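Torkov > Set-up guides > Table clearing > Section 4: First trial at the table
Print this page | E-mail this page

4. First trial at the table

This section explains how to prepare the arm for the chore of clearing a table. Please read it completely before you press anything. It was written by Nesma Kamel and checked by Ehab Ashour, and the last change was made on 14th April.

You should already have finished Section 3 (fixing of the base). If the base can still move when you push it with one hand, go back and do Section 3 again.

4.1 Load the trial

1. Start the Vasta program and choose "Table clearing, simulated".
2. Enter trial number 641. Other numbers will load another room.
3. Wait until the arm stops in its start position with the gripper pointing down.
4. Check that the gripper is open and holds nothing.
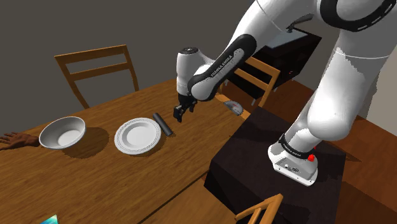
Many customers ask us if a machine can do the housework yet. For this one chore, our reply is: partly. In the Vasta records there are 1,722 simulated trials of table clearing, and the arm completed 122 of them without help from a person. A flat plate is harder for it than it looks. The bowl stands up from the wood and gives the fingers a side to hold, but the plate lies low, and with two fingers only the rim can be taken. For this reason we ask you to begin with the bowl. A hand resting on the table, like the one at the far left, must be treated by the program as a forbidden area, also when the arm is working at the other end.

Caution: In a real kitchen, keep hands off the table during the whole trial. The forbidden area is a help for the program. It is not a guard.

4.2 Set the approach

5. Open the menu "Approach" and set the speed to 20. Do not go higher in the first trial.
6. Choose the first object by its name in the list.
7. Open the fingers wide before the arm goes down.
8. Lower the gripper in small steps. Stop when the fingers are at both sides of the object.
9. Look at the view from the gripper. If one finger is nearer to the object than the other, correct this before you close.

Note: The view from the gripper shows its own black parts very large. They can hide the lower part of the object, so compare always with the room view.

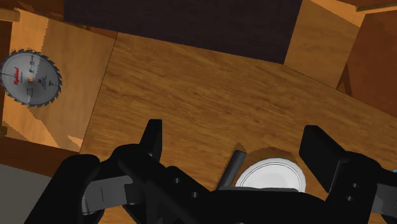
Can the arm clear a table while I am out of the house? We do not advise it at present. It can move a single object well when a person is near the stop button, but it does not yet notice reliably that something has slipped, and it will continue with the next step as if all is in order.

4.3 Close and lift

10. Close the fingers with the lowest force.
11. Lift a little and wait. If the object turns in the fingers, put it down and begin again from step 7.
12. Save the result, also when it is a bad one. Failed trials are useful to us.

If the program stops with the message "No grip", send the saved file to Treasa Mac Carthaigh at the Torkov service desk and write the trial number in the subject line.

Continue with Section 5, Stacking of bowls.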